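Studio Two: Pre-Session Safety Checklist, with Comments

By Deirdre Keane, March
2 minute read

To be completed by the duty engineer before any recording session. Items marked "action" must be closed before the room is released to a client.

1. Mains supply and distribution
Isolator labelled and accessible: pass.
Portable appliance labels in date: action. Of 202 items on the register, 200 carry a current label. The remaining 2 are headphone amplifiers and have been withdrawn.

2. Cables and floor boxes
Cable runs clear of the live room door: pass.
Floor box lids closed and flush: pass.
Comment (S. Rungrueang): The lid nearest the drum riser is stiff. It closes fully with firm pressure.

3. Stands and suspended equipment
Boom stands counterweighted: pass.
Safety bonds fitted to overhead microphones: action. One bond is frayed at the clip. Replacement ordered from Grenen.

4. Monitoring levels
Limiter on the main monitors sealed: pass.
Hearing protection available at the control room door: pass.
Comment (W. Wattanapong): Visiting producers are to be shown the level meter on arrival.

5. Fire and escape
Extinguishers inspected: pass.
Rear corridor clear: not met at 8.40 a.m. Two flight cases belonging to the Lelurska session were moved by 9.15 a.m. and the item was then passed.

6. Tape store
Temperature log signed: pass.
Shelving secure: pass. All 138 reels have been returned to numbered positions.

Checked by Lamduan Rattanakul. Countersigned by Kulap Rojanasak.

Related items
Reporting a fault in the live room
Stankevičius mastering suite: access hours
Lifting and moving heavy consoles
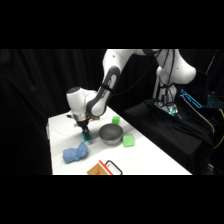
White robotic arm over a tabletop with household objects.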